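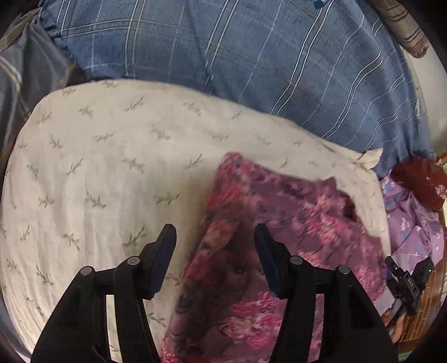 Heather Purves rang me back at ten to six in the morning, which she thinks is a perfectly normal time to talk about barges. She'd been up since three watching the tide tables, and I could hear a kettle going.

I'd wanted to speak to her ever since I heard that Gumede had moved a 110 tonne transformer up the river to Justirberg without closing a single main road (if you've ever sat behind one of those police escorts, you'll know why I was impressed!). Heather planned the route. It took her most of the winter.

"People think it's the weight," she told me. "The weight's fine, a barge doesn't care. It's the last bit. You've got this great lump sitting on the water and 200 metres of somebody's lane between you and where it needs to be."

The lane in question has a bend, a culvert and a very old wall. They laid steel plates over the culvert and brought in a self-propelled trailer, which crept along at walking pace with Lachlan MacRitchie steering from a box on a strap round his neck. I asked whether he'd been nervous.

"Lachlan? He was eating a roll," she said. "I was the one who couldn't look."

The paperwork sounded worse than the lane. Heather had 72 pages of permits in the end, and one of them came back twice over a bridge height that had been typed in feet. She's still cross about it. "Somebody wrote sixteen and somebody else read metres. I mean, you could've got a cathedral under there."

Then there was the waiting. The barge sat at the lock from Monday lunchtime with the wind up, and the crane hire ticking over by the hour, and she wouldn't let it move. Did anyone lean on her?

"Oh, all of them. I turned my phone over and did the crossword."

It went in on the next calm morning. She's now pricing three more for the same customer, a bit smaller, and wants to try the other bank this time, where the lane's straighter but the farmer, she says, is not keen.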